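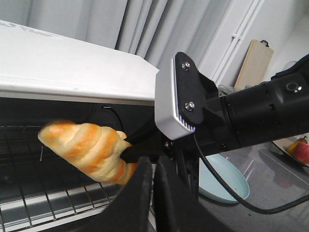 24 October 2020
By Nhyira Lamptey
4 min read

Holiday rental kitchen check: what I look at, and what I think of it

I have done this checklist on 149 rentals now and I still don't trust a kitchen that smells of lemon spray. The owners' group sends out its own version, the Banden sheet, where you tick a box and move on. Mine has comments. The unit below is the ground floor flat at Palamarchuk Court, checked with Carter Bergeron, who manages it and who disagreed with me twice.

1. Smoke alarm – PASS, with a grumble
Sounds when tested. It is in the hallway and the kitchen door has a self-closer, so I'd like to know how much smoke gets to it before someone props the door open. Carter says guests always prop the door open. I don't count that as a safety feature.

2. Fire blanket – FAIL
Supposed to be within reach of the way out. It was in the cupboard under the sink behind the dishwasher tablets. Move it to the wall.

3. Extinguisher – PASS
Clalletti dry powder, needle in the green, tag punched in May. I have seen tags punched by people who never lifted the bottle, so I lifted it.

4. Benchtop appliances – PASS, recheck
Look for damaged cords, loose plugs, scorch marks and anything stored on top. The usual claim is that a small oven is safer than a big one. Maybe. It also gets put wherever there's room, and guests pile tea towels on it. Check the maker's clearance in the manual, and if there's no manual, print one.

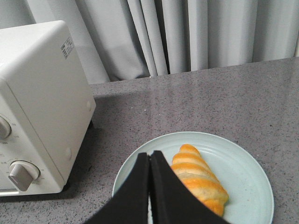 Item 4: toaster oven on the counter, pale grey curtain behind. Curtain to be tied back or swapped for a blind.

Carter's view is that the curtain has never been a problem. Every curtain has never been a problem until the day it is. Marked for recheck.

5. Power boards – FAIL
One board plugged into another. The Fokinar brochure calls its boards "worry free", and I'd worry less if there were only one of them. Remove the second.

6. Hot water at the kitchen tap – PASS
Ran it for two minutes. No spitting, no sudden jump in heat. The valve label is legible.

7. Floor – PASS
Mat has a rubber back. The lino lifts a little by the fridge. Glue it before the next booking.

8. Paperwork – INCOMPLETE
Electrical certificate sighted. Quote for the new alarm and wiring is $1,298, which seems high to me for one extra alarm. Get a second quote. Carter thinks it can be done for under $1,000 and I'll believe that when I see the invoice.

9. Emergency card – FAIL
Phone number on the fridge card is 13 digits long. Reprint with the right one and the street address in large type.

Return visit once items 2, 5 and 9 are fixed. Send me photos if you like, but I'll still be coming to look.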